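Setting up your two-arm kit, part 4: the junction box lid 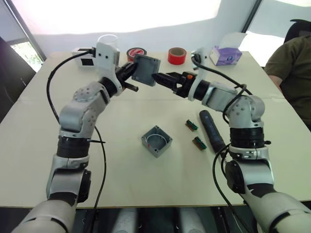

Mahsa Yazdani

Right, you've bolted the arms down, you've run the homing routine, and now you want to see them do a proper job together. I always start people on the junction box lid. It's fiddly enough to be interesting and cheap enough that you won't cry if one cracks!

1. Put the open box in the middle of the table, where both grippers can get to it. Keep the little green connectors off to one side for now (they come in at part 5).

2. Check your cables. They should hang in a loose loop outside each arm, with enough slack for the elbow to bend all the way. I nip mine with a cable tie near the middle joint.

Caution: never pull a cable tight to tidy it up. I did that at our Skastetau demo and spent the afternoon fitting a new one.

3. Load the routine called Lid Hold and set the speed to 36 per cent. You can go faster later, but please don't on day one.

4. Let the left gripper take one edge of the lid, then bring the right one in against the opposite edge. The lid can be tilted upright between the two at this stage - that's fine, the routine levels it off before lowering.

5. Look at the grip force on the screen. The Jullthorpe handbook says 4,000 and my own pair settled at 3,751, so don't fret if yours reads a bit under.

Note: if the lid bows in the middle, back the right gripper off one notch and try again.

6. Line up the corner holes with the ones in the box, then press Lower. Keep your hand by the stop button, and your sleeves well away from the elbows.

If the lid goes down skewed, press Lift and go back to step 4. Mine took four goes the first time, and the fix was just nudging the box a touch closer to the base.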